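The Great Towel Rethink
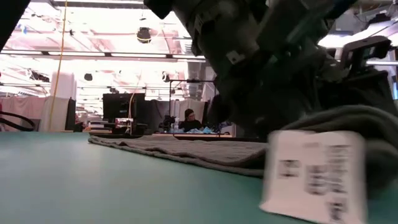

I have wanted to write about towels for months, and I know how that sounds, but stay with me! It started in February, when I pulled a stack out of our hall closet and the whole shelf came down on my feet, bath sheets and all. I stood there in a heap of cotton and decided that I was a grown person and I was going to learn how to fold a towel properly. I've thought about very little else since. Take a gray one like this, with the fine lines running across it - I love a towel with lines, because they're a free ruler. You can see right away whether your edge is running true or wandering off, and when one end is all bunched up in a mound, the lines on the flat part still tell you which way to pull. A plain fluffy white one gives you no help at all.

So, what have I learned? First, the surface matters so much more than I thought. I used to fold on the bed, and the bed is terrible. Everything sinks. You smooth one corner and the other three creep toward you. Then I tried holding the towel under my chin like my mother does, and that's fine for a hand towel but hopeless for a bath sheet unless you're seven feet tall. A smooth, flat table that you can walk around is a completely different experience. You lay the thing down, give it one good pull from each end, run your forearm across it and you're ready. I cleared off our dining table (goodbye, puzzle, we were never going to finish you) and did a whole load in the time it used to take me to get grumpy.

Second, shake it before you lay it down. Really shake it. I do it out on the back step, two good snaps lengthwise and then I turn it and do the other direction. The pile stands up and the hems relax a bit, and any stray sock goes flying into the flower bed, where I have found several.

Third - and this was the big one for me - thirds! I was a halves person all my life. Half, half, half again, and you end up with a fat little brick with all its raw edges showing on one side. Folding lengthwise in thirds first hides both long edges inside. Then you bring the short ends in to the middle, fold once more, and there's one soft round edge to face out of the closet. The first time I got a whole shelf of those round edges lined up I called Phong Ninh, my oldest friend, and made her look at it over video. She was polite for a while and then asked what I was doing with the washcloths, so I think she's coming around.

The washcloths, by the way, I roll. They go in a basket on the bathroom counter and I don't want to talk about thirds where washcloths are concerned. Life is short.

I also changed how I wash them, which I hadn't planned on. I was using way too much detergent, and I'd been adding fabric softener to everything since college. I stopped the softener completely and halved the soap. It took a few washes, but our old towels feel like they drink up water again, and they fold flatter too, with less of that slippery slide when you stack them. The ones that didn't perk up went to the dog pile. Our dog now owns more towels than we do and is very pleased with the arrangement.

Now for the confession. I got carried away and put a spreadsheet together. I know! I wanted to see how many towels I'd folded since I began, so I kept a tally on the side of the dryer and typed it up at the end of every month. As of October 2019 the number is 433. Some of those are the same blue hand towel over and over, poor thing, since the kids seem to use it for everything from toothpaste to bike chains.

What I still can't do nicely is anything with a thick decorative band near one end. The band won't bend where the rest bends, so the fold sits up like a little tent and the whole stack leans. I've tried tucking the band end in first and I've tried leaving it for last. Last is slightly better. If you've figured out the banded towel, please leave me a comment, I'd love to hear how you do it.

Next up is fitted sheets. I've watched one tutorial so far and had to go lie down, but I've got the table clear and a queen-size one in the wash right now, so I'll report back.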